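Shoe Boxes, or How I Got My Closet Floor Back

Every July I swear I'll deal with the shoes, and every year I don't, and then the cold weather comes and I'm digging for boots under a heap of sandals with one foot already wet from the porch. This year I did it! It took an afternoon and a pot of coffee, and I'm writing down what worked while I still remember.

First thing: stop throwing out the boxes. I used to flatten them the day the shoes came home and feel very virtuous about it. Then I spent $35 on a set of clear plastic drawers from Grostura that cracked at the corners before the second winter. A plain cardboard shoebox is the right size, it stacks, and it came free with the shoes. If the corners are going soft, run a strip of packing tape down the inside and it's good for another couple of years.

Before anything goes in a box, it gets cleaned. I know, I know. But dirt that sits for months is so much harder to get out than dirt from last week. For knit sneakers I use a soft nail brush, lukewarm water and one drop of dish soap, and I do the soles separately with an old toothbrush, since the grooves hold on to everything. Black knit hides dirt but it shows lint like crazy — a bit of tape wrapped around your fingers picks it right up.

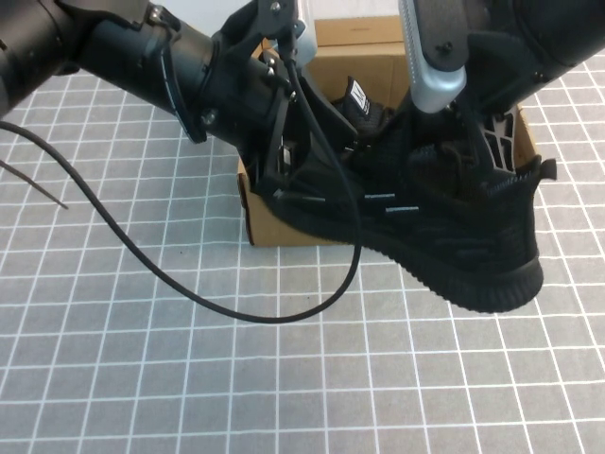

Then let them dry all the way, which takes longer than you'd think. Overnight is fine for leather, but I give anything with padding in the collar a full day, and I stuff the toes with newspaper and swap it once when it gets damp. Don't put them on the radiator. I did that with a pair of running shoes and the soles let go at the front, and no glue in my house would bring them back.

My neighbor Kenta Sakai, who once worked in the shoe department at a store over in Clerurthorpe, showed me how to put a pair away so the lid closes without a fight. I'd always just jammed them in. With most shoes you can lay them on their sides, sole against the box, heel of one by the toe of the other. Soft sneakers don't mind sitting upright next to each other if the box is deep enough, and that way the collars keep their shape. Try it both ways before you force anything. If the lid bulges, the box is too small, and the tissue paper won't fix it!

Laces go inside the shoe. Loosen them first, too, so you aren't wrestling a knot when you're late for work.

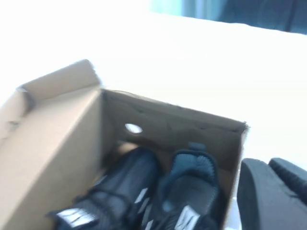

Air matters more than I realized. Lots of shoeboxes have a little hole punched in the end, and I used to tape over those to keep dust out (why did I think that was clever?). Leave them open. If a box doesn't have one, poke a hole with a pencil. And skip the plastic bags, please. I opened a bag of summer shoes one year and the smell sent the dog out of the room.

For smells in general, a spoonful of baking soda in a coffee filter, twisted shut with a rubber band, tucked into each shoe. Take it out before you wear them. Ask me how I know.

Labels: I write on the short end with a fat marker, what it is and whose it is. "Black sneakers, good" and "black sneakers, yard" are two very different boxes. My sister prints out photos and tapes them on the front, and it looks lovely, but I'd never keep it up.

I stack mine three high and no more, heavy boots on the bottom, and the pair I wear most goes on top near the door. Anything I haven't put on in two winters goes in the bag for the thrift store on Semple Street, box and all.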